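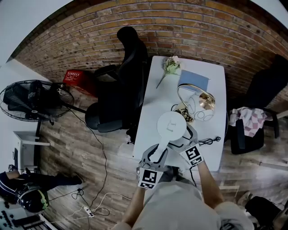 Two lamps, a stem of faux blossoms and more cord than anyone needs.

I've been putting off a lamp post for ages, mostly because my own lamps were a disgrace. Dusty shades, cords in a knot behind the sofa, one base that left a gray ring on every table it ever stood on. Then I did the whole lot in one go on a white table (dust shows up beautifully on white, which is horrible and useful) and now I want everybody to do it!

Start with the cord. I know the shade is the bit you want to get at, but a plugged-in lamp being wiped with a damp cloth is a bad idea, so pull the plug, let the bulb cool and get the whole cord up on the table where you can see it. Run it through your fingers from plug to base. You're feeling for nicks, flat spots, anything stiff or sticky. A sticky cord just wants a cloth wrung out in water with a drop of dish soap, then a dry one. A nicked cord means the lamp goes out of use until it's been rewired. No tape, please. I used tape for years and I shudder now.

Next, lay the lamp on its side and look at the bottom. When did you last do that? Mine had half a felt ring and a lot of old glue. I roll the glue off with my thumb, and if it won't budge I leave a little cooking oil on it while I make coffee, then wash the oil off with soapy water. Get it properly dry before you stick new felt down or it'll slide right off again. I buy the Pernier dots, the small ones, in a pack of 48, and that has lasted me since May with plenty left over for chair legs.

If the lamp is a tippy one, keep a hand on the neck the whole time. I learned this with a bedside lamp that rolled gracefully off the edge and onto the floorboards. A folded towel on either side of it helps too.

Shades! Fabric ones get a dry, clean paintbrush, the two-inch kind, top to bottom, and then a lint roller if you're feeling fancy. Plastic ones can have the damp cloth. If there's a pattern printed on, try a hidden spot first. For gold-colored metal, the plainest thing works best: a soft dry cloth, and a cotton swab for wherever the metal meets the shade. I ruined the finish on a little gold table lamp with Sterix spray (it's great on my sink, I'm not blaming the sink spray) and it has been blotchy ever since. Save the polish for solid brass.

Fake flowers, as long as you've got the brush out. Hold the stem upside down over the trash and brush from the back of each petal toward the tip. Leaves can take a barely damp cloth. If the blossoms are really furry, put a cup of salt in a big paper bag, pop the flower end in, hold the top shut and shake for a minute. My mother's trick, and it's weirdly satisfying.

Then back to the cords. Loop them loosely, about as wide as your hand, and fasten with a strip of hook-and-loop tape. Don't wind them tight around the base. I did that with a lamp I stored over the winter and the cord came out with a permanent kink right where it goes in. A label near the plug is worth the two minutes if you have several white cords going into one power strip. Mine say BED, DESK and UGLY.
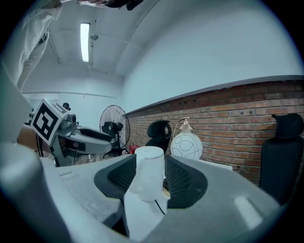

Gráinne Mac Giolla wrote in to say that she skips the hook-and-loop and tucks each looped cord into a cardboard tube from the paper towels, with the lamp's name written on the outside. She stores hers standing up in a crate, and she'd add one thing to my list: take the bulb out before a lamp goes into storage, wrap it in a sock and keep it with the tube.

I love the sock idea. I tried the tubes over the weekend and they're perfect for thin cords, but my thick black one wouldn't go in without a fight, so that one keeps its strap.

Next time it's fans. Bring a screwdriver and an old toothbrush.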